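Hustico Tabletop Pack
Simulated pick-and-place scenes for training and testing robot arms

Version 17 | Updated 14/01/2022 | Maintained by Ashwin Bhat

What you get

Hi! I'm Ashwin, and I look after the Tabletop Pack, so if something in it is broken, it's my inbox you want. The pack is a set of ready-made simulated tabletops for people who train arms to pick things up and put them somewhere else. You load a scene, hook up your policy, and off you go. It ships with 2331 scene layouts, 60 objects (kitchen things, blocks, toys, a few oddballs), and the evaluation scripts we use ourselves.

I started it because I was sick of rebuilding the same table every time I wanted to try an idea. Then Manuela Ferraro joined me on the research side and it grew into something a lot more useful than my folder of tables!

The method behind it

Okay, the part I like talking about. Most people who train on simulated scenes shuffle everything at once: table, lights, objects, camera, the lot. We used to do that too. What Manuela wanted to try was holding the room still and shuffling only the stuff that has nothing to do with the task, which we call bystander objects. The instruction might be "put the block in the bowl," and then there's something else on the table that the arm has no business touching.

So every layout in the pack has a target, a destination, and at least one bystander. The bystanders come in two kinds. Plain ones are boxy or round and look a bit like things you'd want to grab. Awkward ones have messy outlines, spines, handles, fringes, all the shapes that make a grasp planner nervous.

We trained two policies on 4000 episodes each, same arm, same tasks, same training budget. One saw plain bystanders only and the other saw a mix. When we tested them on layouts neither had seen, the mixed one was clearly better at leaving the bystander alone, and it was also a little better at getting the target into the bowl, which I did not expect at all. My guess is that it learned to look harder at the thing named in the instruction. Manuela thinks it's mostly about approach paths (she says the mixed policy comes in steeper and stays up longer before it commits). We've been going back and forth on this for months and we'll probably put both explanations in the write-up.

One thing that didn't work: adding more and more bystanders. After three on a table the policies got timid and hovered forever. The full tables are still in the pack under "crowded" if you want to have a go at it, and please write to me if you crack it.

Setting up

You'll need the Huten physics plug-in, version 3 or later. Unzip the pack, point the config file at your arm model, and run the check script first. It loads one layout, closes and opens the gripper, and prints any joint limits that look wrong. If your arm is mounted at the table edge, leave the base offset alone. If it's mounted anywhere else, change it before you do anything else (ask me how I know).

Rendering is the slow bit. On my desktop a full evaluation takes roughly 17 hours with shadows turned on. You can switch them off for quick tests, but I'd leave them on for any number you plan to report, especially if your policy only gets camera input. The arm throws a big shadow over the wood and you want your network to have met it before. 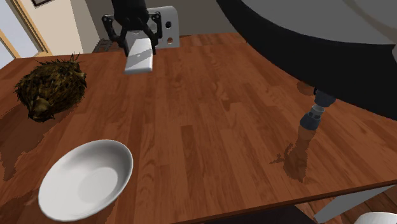 I also get asked a lot about camera placement. The default views sit fairly close in, so the arm can block a good chunk of the table during a reach. I like it that way, because a policy that only copes with a perfect view of everything isn't much use to me. If you'd like a cleaner view, there's a wide setting in the config, and Gualtiero Carbone wrote a nice little script for mixing the two.

Known issues

The gripper can jitter when it holds the long block near one end. Lower the contact stiffness a touch and it calms down.
Bowl rims on the "shallow" set are slightly too slippery. Fix coming in March.
Old logs from before the Vestergaard format change need converting. The converter is in the tools folder.

Licenses

Free for teaching and academic work. Company licenses are per site and include email help from me or Ettore Testa. Send a note through the contact form with your arm model and which simulator you're on, and I'll send you the trial layouts to play with first.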